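Library > Design and Making > Book One > Chapter 4

Chapter 4
Nuts, Bolts and Strips: Building Things That Come Apart

Glue is wonderful stuff, but it makes up its mind once and that's the end of it. A bolt lets you change yours! In this chapter we look at parts that join, hold and then come apart again, and we do it with the best teaching material I know, a big plastic construction set with fat bolts and chunky nuts.

Don't be put off if you last used one of these when you were five. The ideas are the same ones that hold up the footbridge at Cilville, which has 342 bolts in its deck and can be taken down and put back up. Your model crane will have fewer, but every joint in it obeys the same rules.

Three words you need before going on. A plate is a flat part with holes in it. A strip is a long, narrow plate (some books call it a bar). The shank is the long part of a bolt, the bit with the thread cut round it, and the thread is simply a slope wrapped round and round a rod. Turn the nut and it climbs the slope.

12 shares | 3 comments

Before you build, spread everything out on a mat. I mean everything! A heap in a box hides the very part you want, and the mat stops small nuts skating off across the floor. Turn a few pieces over in your hands and try a nut on a bolt.

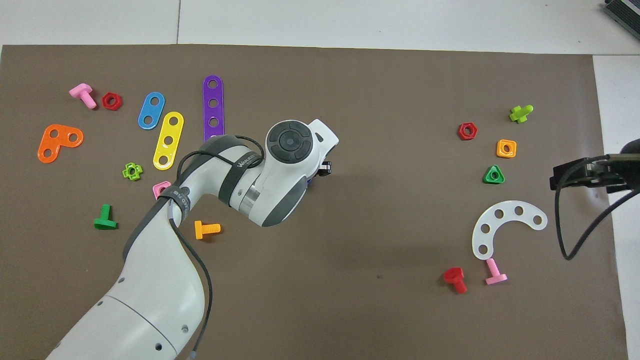
Now for the question that runs through the whole chapter: how many bolts does it take to stop two strips moving? Join them with one and they swing like a pair of scissors. Add a second, through another pair of holes, and the joint locks. Try it, it's lovely to feel it happen. The engineers of the old Givormont crane used both kinds of joint in the same arm, and in Section 4.1 we shall build a small copy of it with 20 parts and find out which joints have to swing and which must stay put.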